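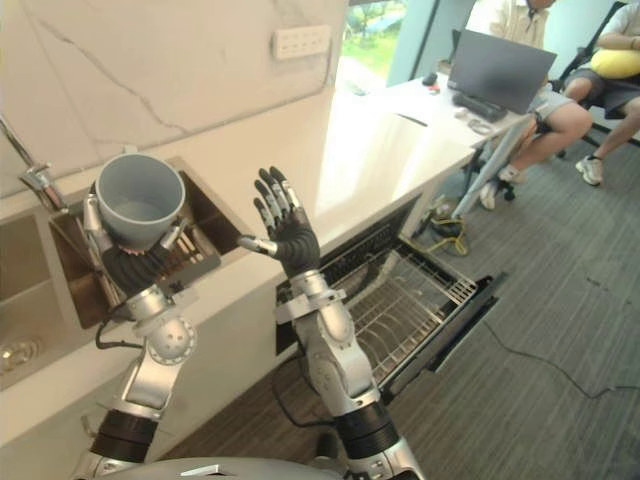
Main gauche fermée sur le gobelet gris, main droite ouverte au-dessus du lave-vaisselle.

Main qui ne lâche plus son objet : comment la débloquer sans rien casser

Je vais vous raconter la panne qui m'a pris la tête pendant tout le mois d'avril, et surtout comment on s'en sort. Le principe est bête : le robot prend un gobelet près de l'évier, il doit le poser dans le panier du lave-vaisselle, et au moment de poser... rien. La main reste fermée. Pas de message d'erreur, pas de bip, le bras a l'air en pleine forme. Si vous forcez, vous abîmez les doigts. Si vous coupez le courant n'importe comment, le bras descend d'un coup et le gobelet avec (je l'ai fait, il y a encore une petite marque sur la porte du mien).

Je travaille avec une paire de mains Brodeck pilotées par le contrôleur Osanico. Si vous avez autre chose, les noms des menus changeront mais la marche à suivre reste à peu près la même.

Avant de toucher à quoi que ce soit

Mettez le robot en pause depuis la console, pas avec l'arrêt d'urgence. Chez moi la pause garde les moteurs des bras sous tension, donc tout reste en l'air bien sagement. L'arrêt d'urgence, lui, libère les coudes. Gardez-le quand même à portée de main : si un bras se met à bouger alors que vous êtes à côté, vous tapez dessus et tant pis pour la vaisselle !

Écartez tout le monde du plan de travail. Vérifiez aussi l'autre main, on l'oublie toujours. La panne est à gauche, on se penche à gauche, et la droite est levée juste à côté du visage. Regardez enfin où passent les câbles au sol, parce que vous allez reculer sans regarder.

Étape 1 : lire l'effort des doigts

Dans la console Osanico, ouvrez la page de la main concernée et regardez la colonne « effort ». Sur mon installation, un gobelet vide tenu normalement donne 143. Le jour de la panne, je lisais 671 sur le pouce, alors que les autres doigts étaient à leur valeur habituelle. Là, inutile de chercher plus loin : le pouce serre trop, le contrôleur se met en protection, et en protection il refuse l'ordre d'ouverture. Il pourrait le dire, mais non, il se tait.

Si tous les doigts sont à zéro, c'est une autre histoire. Passez directement à l'étape 4.

Étape 2 : soutenir l'objet

Approchez un torchon plié sous le gobelet, main bien à plat, bras tendu, en restant sur le côté. Ne glissez jamais vos doigts entre le gobelet et ceux du robot. Jamais, même pour « juste aider un peu ». Avec un verre ou une assiette, je préfère poser un bac garni de torchons dessous et m'éloigner complètement.

Étape 3 : relâcher le pouce en premier

Passez la main en mode manuel, puis baissez la consigne du pouce par pas de 10. Pas plus ! La première fois, j'ai voulu aller vite, le pouce s'est rouvert d'un coup et le gobelet est parti dans l'évier. Attendez que la valeur se stabilise entre deux pas. Quand le pouce repasse sous le seuil de protection, l'ordre d'ouverture est de nouveau accepté et vous pouvez ouvrir toute la main.

Récupérez l'objet, rangez-le loin du bord, et laissez reposer les moteurs une trentaine de minutes, enfin quelque 30 minutes, je ne chronomètre pas.

Étape 4 : contrôler le câble de l'avant-bras

Cette fois on coupe vraiment le courant, bras posés sur le plan de travail. Suivez à la main le câble qui sort sous l'avant-bras. S'il fait une boucle, elle doit pouvoir bouger librement quand on plie le coude. Chez moi, elle accrochait le bord du plan à chaque descente vers le panier et le connecteur Chaudhary avait pris du jeu. Résultat : une mesure d'effort fantaisiste de temps en temps, et le pouce qui compensait en serrant comme un sourd. J'ai rebranché, verrouillé, puis fixé la boucle avec une attache souple Celtico. Ne la tendez pas trop, sinon vous aurez la panne inverse.

Étape 5 : refaire un essai

Prenez un gobelet en plastique, à vide, et faites prendre puis lâcher au-dessus du plan de travail avant de retourner vers le lave-vaisselle. Gardez la page des efforts ouverte pendant ce temps. Si le pouce remonte dès la première prise, arrêtez là et recommencez l'étape 4, côté paume cette fois, où il y a un deuxième connecteur.

J'ai aussi ajouté une alerte sonore dans la console quand un doigt dépasse le double de sa valeur normale (menu Seuils, puis Notifications). Pensez à la régler main par main, les réglages de la gauche ne sont pas recopiés sur la droite.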